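Informe de avance del segundo periodo - proyecto Zollalen
Para: Benedicta Ofori, Fomari
De: Līga Jõgi, grupo de software, sede de Sarnano

1. Percepción
En este periodo hemos trabajado sobre todo en la segmentación de telas. El modelo anterior confundía la pieza con la superficie de apoyo cuando las dos tenían arrugas parecidas. Lo entrenamos otra vez con las vistas de las pinzas manuales, corregidas de la distorsión de la lente, y ahora el borde de la tela sale más estable. Queda pendiente el caso en que una tela azul está pegada a otra de color verde grisáceo y los dos dedos ocupan buena parte de la vista. 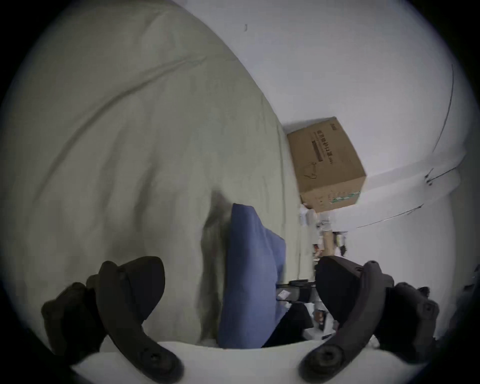 2. Sincronización y calibración
El módulo que une la cámara de cabeza con las dos pinzas está terminado. Antes cada flujo tenía su propio reloj y había que alinear a mano. Ahora el desfase máximo medido es de 16 milisegundos, dentro del límite acordado de 20. Inese Sproģis ha escrito también una herramienta que revisa cada grabación al cerrarla y avisa si falta un flujo. Las sesiones se graban sobre una superficie verde, con una pared blanca detrás, y esto nos facilita mucho la comparación entre días.
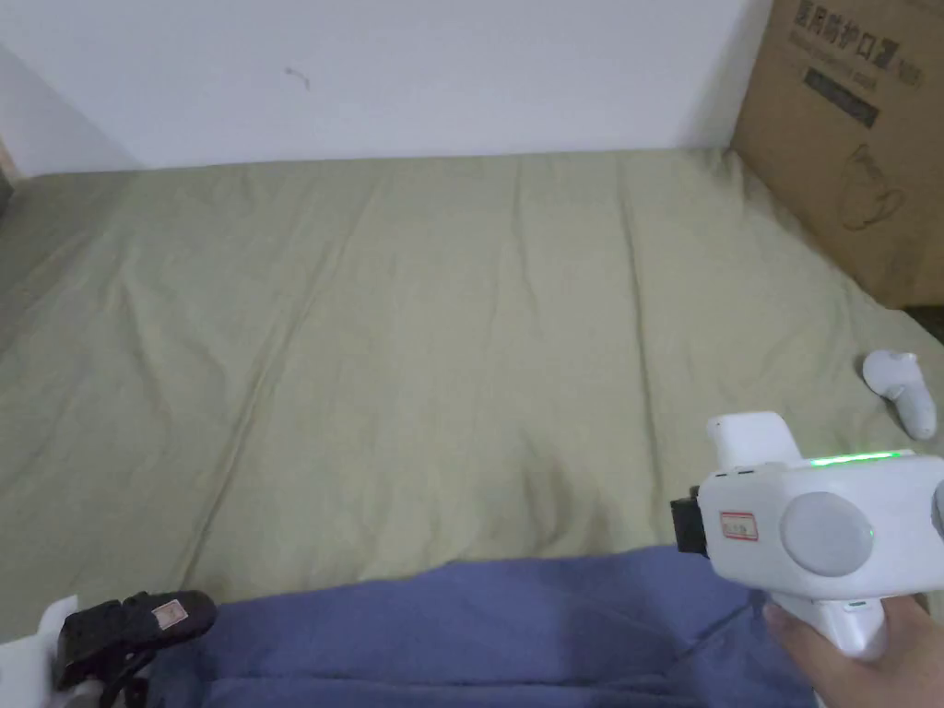
La herramienta rechaza todavía algunas grabaciones buenas, en especial cuando una mano tapa parte de la pinza. Hemos bajado el umbral y vamos a medir otra vez en junio.

3. Planificación a dos manos
El planificador genera trayectorias para estirar la tela por dos extremos y mantener el borde superior casi horizontal. En simulación cumple el 96 por ciento de los casos; con las trayectorias tomadas de demostraciones reales llega al 80. La diferencia viene, según creemos, del peso de la parte que cuelga, que el modelo de Rätsep trata como rígida. Simone Conceição prepara una versión con masa distribuida - el cálculo es más lento, pero aceptable para nosotros.
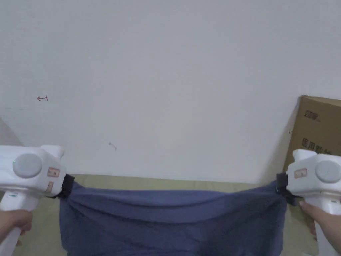 Zane Žukauskas pide en su revisión que no se cambie el modelo de masa antes de fijar la interfaz con el controlador, porque después sería difícil saber de dónde viene cada mejora. Estamos de acuerdo y hemos cambiado el orden de las tareas.

4. Próximo periodo
- Fijar la interfaz entre planificador y controlador.
- Repetir la medida de rechazos.
- Integrar la versión de masa distribuida.

No pedimos cambios de presupuesto. Necesitamos confirmación de las horas de cálculo en el servidor de Fomari.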